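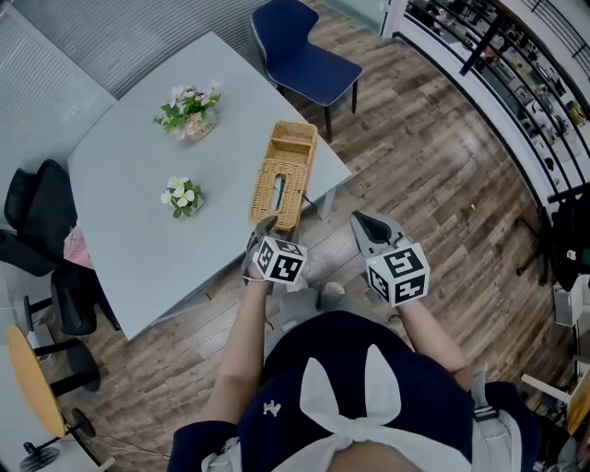 Re: [se-training] Which modeling class before the Stallau review?
From: Randa Khasawneh
Date: 2025-10-06

Rocío Yáñez wrote:
> We have budget for one outside class before the Stallau design
> review. Choices are the 5 day Marnness intro or the short one
> from Adeyemi. Six people, none of them have touched SysML, two
> have used Harex for requirements only. Does anyone have an
> opinion? Also is the exam worth paying for?
>
> Rocío

Rocío, quick one between meetings so sorry for the shape of this.

Went through the Marnness class in August with my group. Good on the basics. Day one is slow, lots of slides on why models at all, skip if you can. Days two and three are the ones you are paying for — blocks, ports, then activity diagrams. Last day is all tool stuff and they use their own tool, not Harex, so your two people will have to relearn the menus when they get back.

Adeyemi I only know from the workbook. 307 pages, most of it worked problems. Assumes you allready know what a block is. For six beginners I'd say no, or have them do it as a second class later.

Exam: we didn't. It was 610 per head on top and none of our customers ask for it. If Stallau has it in the contract that's a different story, check with whoever owns the SOW.

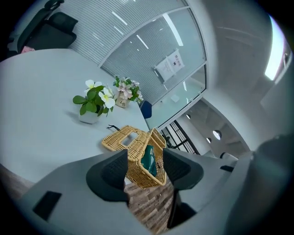

One thing I would push for whichever you pick, ask the instructor to run the structure exercise on a small physical object and leave your real system out of it. People argue about their own subsystem for an hour and learn nothing. Take the rattan basket: body, hinged lid, rectangular cutout in the lid, something teal inside that's likely a packet of tissues. Is the cutout a part or a port? Does the packet belong to the basket or does it just sit in it (part vs reference property)? That was forty minutes of good discussion in our group and nobody mentioned power budgets once.

Other stuff
— get the room for the evenings too, the homework is real
— ask for the model files up front, we got ours a week after and by then everyone had forgoten
— traceability back to Harex is not covered in either one as far as I know. I have an import template, rough but it works, can send

Does your review need actual diagrams or just the requirements table? If it's only the table I'd hold the money and book the class after.

Randa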